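3.2 Ferment trials, Karaca block

Fruit from the Karaca block was picked by hand in June and split into 6 lots, 200 kg each. Same yeast in all lots except the two wild ones (see 3.4). Caps punched down twice daily, morning and late arvo. Sugar and temperature logged by N. Santoso at each punch-down, 864 readings all up once the doubles were taken out.

Lots 2 and 5 were slow to start. Left alone, no nutrient added. Both went dry in the end, though lot 5 kept a faint struck-match smell thru pressing.

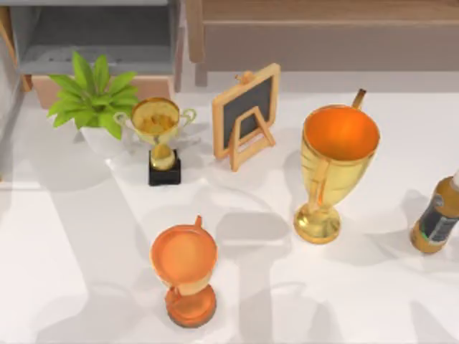
Figure 3. Table setting with trophies, plant, chalkboard easel and bottle (computer render).

Colour was the other suprise. Wild lots came out lighter at pressing but had caught up by the first racking, which we did not see with the Jallon fruit. Could be skin contact, could be the cooler shed. Not tested. Tasting scores for all 6 lots are in section 4, sulphur additions in the appendix.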